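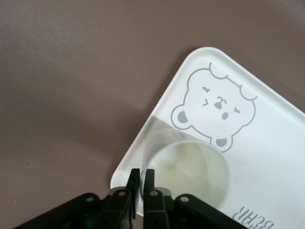 Dalia Lepik
Moderator, Food & Weight board
May 28, 2018

Thread: Stevlow morning sachets, has anyone lost anything except money?

dalia_lepik wrote:
My sister-in-law has started on Stevlow. You stir a sachet into warm water before breakfast and it's supposed to "switch the body over" by lunchtime. The box doesn't say what it's switching from or to. The ingredients are psyllium husk, green tea extract, citric acid, sweetener and something called Drasov complex, with no amount given. She wants me to do it with her. Before I say no I'd like to hear from people who've used it for longer than a weekend. Please don't post discount codes, I'll only delete them.

kristaps_uibo wrote:
Did the full month. Lost 2 kilos, put them back on by the middle of the next one. The leaflet tells you to skip the evening meal "where comfortable", so make of that what you will. I'd have lost the same skipping the evening meal with a glass of tap water.

FlovnessFan wrote:
It's a bit unfair to judge it on one person. I was on Flovness first, then moved to Stevlow, and I've had to take in two skirts. It does work if you stick to the timing. You have to have it at least half an hour before food or the fibre can't coat the stomach.

kristaps_uibo wrote:
Coat the stomach with what? It's husk. It swells up and you feel full. Porridge does that.

FlovnessFan wrote:
Porridge has calories.

kristaps_uibo wrote:
So does the biscuit I had at eleven because all I'd had for breakfast was a sachet.

Inese Mets wrote:
I can't get past the Drasov complex. I emailed to ask what's in it and got a reply saying it was "a traditional blend refined by Dr Stankevičius". I asked doctor of what and that was the end of the correspondence. If you're on any tablets, ask a pharmacist before you take husk with them, as it can get in the way of them being absorbed. And drink plenty with it. I don't care whose name is on the box.

fouad_s wrote:
Can I ask what people were eating on it? The plan that came with mine was 1000 calories a day for the first week, then 700 on the "reset" days. Anybody would lose weight on that. I was snapping at my kids by teatime.

FlovnessFan wrote:
You're not meant to do the reset days back to back.

fouad_s wrote:
I didn't. I did one and had a headache until the next morning.

Kęstutis Bite wrote:
The bit that annoys me is the page of reviews. 194 of them when I looked, all five stars, and a good few using the same sentence about "my jeans telling me the news". I've no quarrel with fibre. My GP told me to eat more of it, so I bought brown bread and lentils.

FlovnessFan wrote:
So I'm making up my skirts, am I?

Kęstutis Bite wrote:
No, I believe you about the skirts. I'd ask what else changed. You said on the other thread you'd started walking to work.

FlovnessFan wrote:
That was in May, I'd already dropped some by then. But yes, I'm walking more. I have more energy for it.

Inese Mets wrote:
There's green tea extract in it, so there may be caffeine. That could be your energy. Does the label give a figure?

FlovnessFan wrote:
Not that I can see. I'll look at the old box when I find it.

dalia_lepik wrote:
Thanks all. I'm going to pass on it. I've said I'll do the walking with her instead and she can have her sachet first if she wants to. Fouad, could you type out the reset day menu when you get a minute? I'd like to see what they count as lunch.

fouad_s wrote:
Half a grapefruit and clear broth. I'll put the rest up tonight.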